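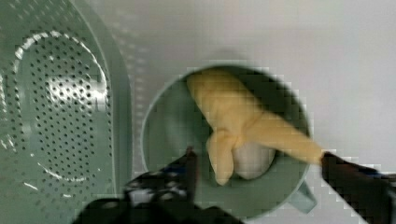

## Gray made from two colors, and gray made with black

Project report, Color and Materials, second year

### 1. The question

When a beginner wants to paint a shadow, he or she usually takes the local color and adds black. Our teachers tell us to avoid this. They say that the shadow will be "dead", and that it is better to make the color darker with its complement, for example to darken a red with a green. I have heard this advice in three different courses, but I never saw the two methods side by side on the same paper, made by the same person, with the same value. This was the reason for my project.

I wanted to answer two questions:

1. If both mixtures have the same value, can a viewer see a difference between them?
2. If the viewer sees a difference, does he or she prefer the mixture without black?

The second question is a question of taste and I do not think that my small project can close it.

### 2. Materials

I used gouache and not watercolor. In gouache the layer is opaque, so the white of the paper has less influence on the result. All tubes were from the Dulora student series: a warm red, a cool red, a lemon yellow, a yellow ochre, an ultramarine, a middle green, an ivory black and a white. The paper was Warby hot pressed, cut into cards of the same size.

For the value I used a printed gray scale with ten steps. I compared each dry swatch with the scale by squinting, and after this I took a black and white photograph with my phone to check myself. The phone is not a measuring instrument, but it was useful. In some cases my eye said that two swatches were equal and the photograph showed that the one without black was lighter. I repainted these.

### 3. Making the swatches

I painted 50 swatches, in 25 pairs. In every pair one swatch was darkened with black and the other one with the complement. Both began from the same mixture, which I prepared in a larger quantity and divided in two parts with the palette knife.

The difficult part was not the mixing, it was the drying. Gouache changes its value when it dries. Light mixtures became a little darker and dark mixtures became a little lighter, so I could not match the pair while it was wet. I had to paint, wait, compare, and then correct the mixture and paint again on a new card. The first week of July went only for this, and from the first week I kept almost nothing.

Yellow was the hardest. Yellow with black becomes green, everybody in the class knows this, but I did not expect how early it comes. A quantity of black on the point of the brush was enough. With violet the yellow went to a brown similar to ochre and it stayed warm. These two colors can have the same value and still they do not look like relatives.

The blues gave me the opposite problem. Ultramarine with orange became gray very fast, and I lost the blue before I reached the value that I wanted. Ultramarine with black stayed blue longer. If I had to paint a dark blue cloth tomorrow, I would take the black.
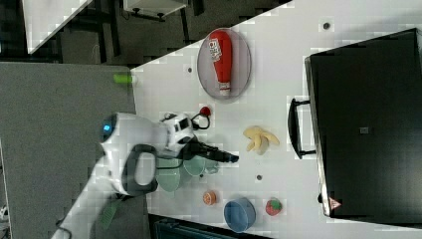

Miroslava Skoryk objected, when she read this part in draft, that I compare two things at the same time. Her opinion is that a complement changes the chroma and often also the hue, while black in theory changes mostly the value, and that I should have written down how far each swatch moved in every direction. "You matched one of the three and then you judge the other two by feeling," she wrote in the margin.

I think that she is right. I had no instrument to measure chroma, but I could have placed the swatches on a color chart from the library and noted the nearest field. I did this later for the reds only. In the reds the mixture with green was duller than the mixture with black at the same value, and this is the contrary of what I believed when I began. The shadow which people call "dead" had more chroma than the other one.

### 4. Showing the swatches

I hung the pairs in room 423, on the wall opposite the windows, between ten in the morning and noon. I did not write on the cards which one was which. On the back of each card there was a letter in pencil, and the list of the letters stayed with Hatice Eren until the end, so that I could not give a sign with my face.

The viewers were students from our year and from the printmaking group. I asked everyone the same two things: are these two the same or different, and which one would you use for a shadow on a white wall. I wrote down the answers by hand.

Some observations about this procedure:

- People became tired after ten or twelve pairs and began to answer quickly.
- Several persons wanted to know the name of the object in the shadow. They told me that they cannot choose a shadow for nothing.
- The left card was chosen too often. I noticed this late and then I changed the sides for the remaining viewers.

### 5. Results

For the yellows, the oranges and the warm reds, nearly all viewers saw a difference, and they preferred the complement. For the greens the answers were divided. For the blues and the violets most viewers preferred the black, or they said that the cards are the same.

So the rule from the courses is good for warm and light colors, at least with these paints. For cool and dark colors I did not find support for it. Nesrin Bayram suggested that the reason may be in the black itself: ivory black mixed with white has a cool look, so it agrees with a blue and it fights with a yellow. I find this explanation good, but to test it I would need a second, warmer black, and the Dulora series has only one.
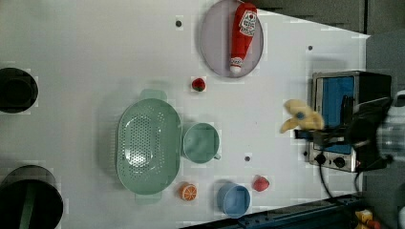 **Nurhan Tuncer**

### 6. What I would do differently

I would make fewer pairs and I would make them larger. A small swatch on white paper always looks darker than the same color in a painting, and some of the preferences could come from this.

I would also show each pair as part of a simple form, for example a cube with a light side, a middle side and a dark side. The viewers who asked me about the object had a point. A shadow color is judged against the light color next to it, and in my cards this light color was missing.

Then the list of mixtures. I noted the proportions by eye ("two parts", "a little more"), and when I wanted to repeat pair 17 for the exhibition in the corridor I could not reach the same brown. Next time I will use the small scale from the ceramics workshop.

The cards are in the gray folder on the second shelf in 423. Please put them back in order, the letters on the back are only pencil and they rub off easily.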